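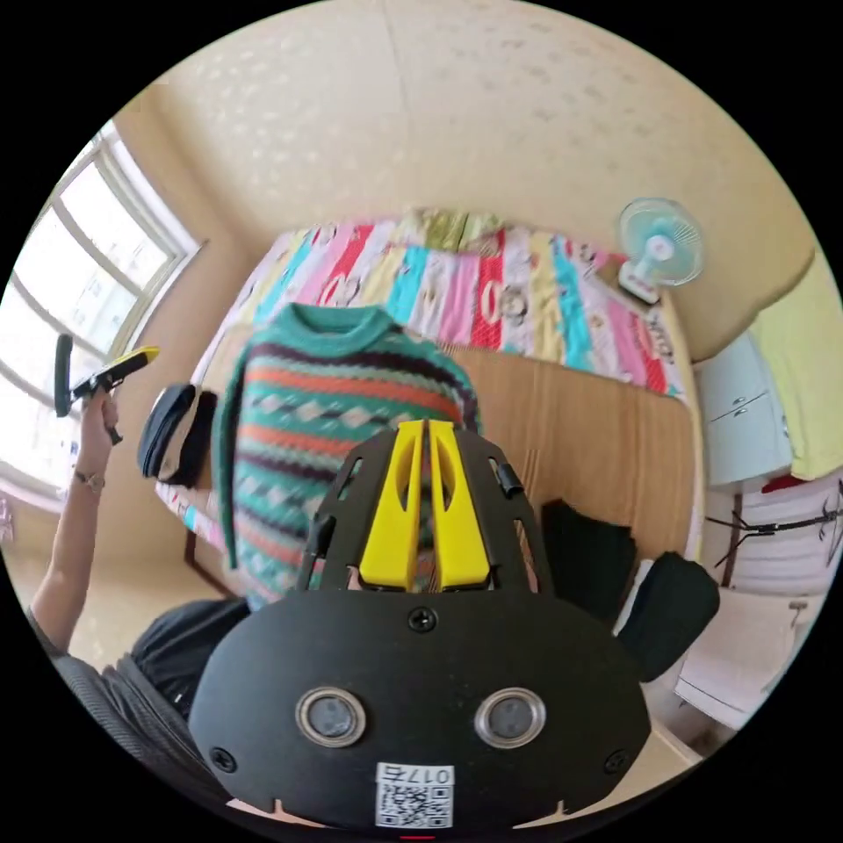

4. Folding and storing knitted sweaters

This section of the Rerkiner wardrobe guide is for knitted sweaters with long sleeves. For shirts and trousers, please see section 3.

Before you begin

Clear a flat place that is wider than the sweater. A table is better than a bed, the mattress is soft and the fold becomes crooked. Take off your rings if they have sharp parts.

4.1 Preparing the sweater

1. Check that the sweater is fully dry. Touch the collar and the cuffs, they dry last.
2. Lift the sweater and let the knit fall down by its own weight. Do not shake it strongly.
3. Look for loose threads. Pull them to the inner side with a blunt needle – never cut them.
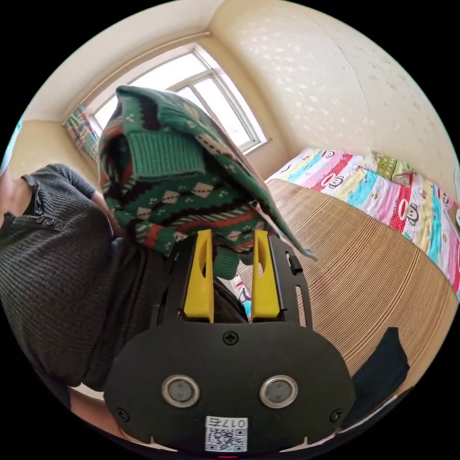

Figure 4-1. Green patterned sweater, lifted and still bunched.

4. If one sleeve is turned inside out, put your hand in from the bottom and bring the cuff back.

Caution: Do not hold a heavy sweater by one shoulder for a long time. The knit can stretch and it will not return.

4.2 Folding

1. Lay the sweater with the front side down. The collar points away from you.
2. Make it smooth with open hands, from the middle to the sides. If the pattern has bands, use them as your guide – when the bands are straight, the sweater is straight too.

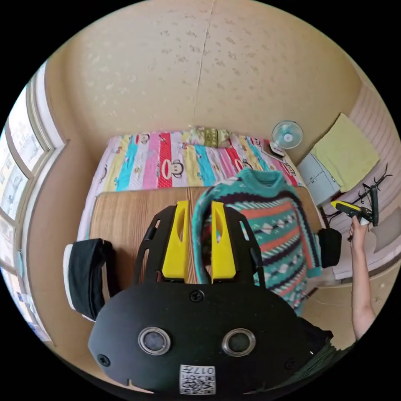
3. Fold the left side to the middle of the back, then lay the sleeve down along the body.
4. Do the same with the right side.
5. Fold the bottom edge up to the collar. For a narrow drawer, fold in three parts.
6. Turn the sweater over, so the front is on top.

Note: A thick collar should stay outside of the last fold. If you press it inside, the pile will lean.

4.3 Storing

Put the heaviest sweater at the bottom. The Plunance drawer insert is 175 mm high, please do not fill it over the edge. For the summer, use the Draleo cotton bag and leave it a little open for air. We recommend to open the bags in March and fold each sweater again along new lines.

Text: Maëlle Caron. Checked by Hagos Tufa, May 19, 2019.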